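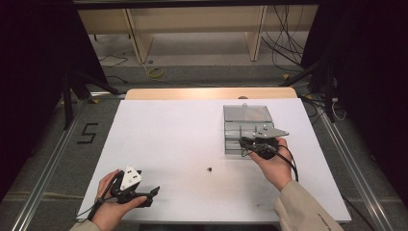 Small parts box, bench 2, October

Start 9:40. Clear compartment box on the white board, lid open and tipped back, gray divider left in. The board stays on the table for the whole job. Parts go onto the board one at a time before they go into the box. Dark parts show up well against the white and get lost on the wood.

Stock to be sorted: bag 683 from the Wivgate order, plus whatever had collected in the tin on the windowsill. Bag 683 is supposed to be a single size of black nut. It has been opened and refilled at least once, judging by the tape, so the label is not evidence of anything. The tin is mixed: nuts, beads from the Cleltby sample kit, washers, a few grommets gone hard.

Layout

Old layout ran by material. Dropped it. Nobody goes to the box looking for "nylon"; they go looking for something that fits a shaft. New layout runs by bore, smallest at the front, and material is only used to break ties.

Rows, front to back:
Front row: beads, small bore
Next: black nuts, fine thread
Next: black nuts, coarse thread
Next: washers, all
Back row: unidentified

The back row is not permanent storage. Anything in it when the box is next emptied gets thrown out.

Fine and coarse thread look the same from arm's length. Try each one on the test stud before it goes in. Two turns by finger; if it binds on the first, it belongs in the other row. Do not force it to see. The fine stud already has a damaged lead thread and I have put in for a replacement, Zetska catalog no. 3442.

Procedure

Tip out a small amount at the near side of the board.
Wipe the part if it is greasy. Dry cloth only for the beads.
Try on stud, or on the tapered pin for beads.
Place in row. Lower it in, don't drop it.
Check the board is clear before tipping out more.

Dropping is the main cause of mixed rows. A round part released at lid height lands on its edge, runs along the compartment and can hop the divider. I got two over that way before changing method. Lowering to the floor of the compartment before letting go is slower and has not produced a stray yet.

Box position matters more than expected. With the box close in I was reaching over the front wall with a bent wrist and touching it on most placements. Moved toward the far right of the board it leaves the middle free for the loose parts, and the reach is straight.

11:15. Bag 683 finished. 53 coarse, the rest fine. So the label was wrong, or the refill was. The coarse ones match the stock we had before Wivgate, same chamfer on one face only. Tharushi Samarakoon has the old delivery notes and I have left a message.

Tin started after lunch. Slower going, as there is no label to disagree with. Beads with flash in the bore went to the back row and were not cleaned up. Grommets discarded.
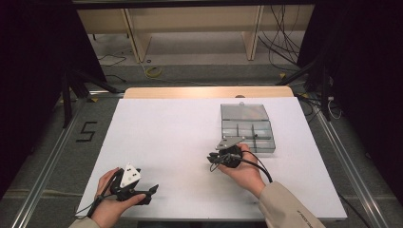

Joris Claeys would do the layout differently: keep the washers out of the box entirely, on a wire loop by size, and give their row to the beads. His argument is that washers lie flat and stick to the bottom of the compartment, so people tip the whole box to get one out and the divider gets knocked loose. I have seen the loose divider. I had put it down to the box being carried on its side. Will try a loop for the large washers only and leave the small ones where they are until the box is next emptied.

He also asked whether bore order holds up once a row overflows. It doesn't, at present. Overflow goes in a bag with the row name on it, in the drawer under the Lui samples. A second box of the same pattern would be better.

Open points

Fine stud: waiting on order. Until then use the undamaged end.
Label for the lid: row names, front to back, printed large. Hiu-tung Lo has the label printer.
Divider seats badly at one end. Check for a burr in the slot before blaming the divider.
Coarse nuts: do not mix with new stock until the delivery notes are found.
Board: mark the box position with pencil at two corners so it goes back in the same place.

15:50. Tin finished. Back row about a third full, mostly beads. Lid closed with the divider in and checked by tilting toward the hinge: no movement between rows. Tilted the other way, one washer crossed under the divider at the bad end. Put back by hand. Bag 683 relabeled "fine, checked" and returned to the drawer.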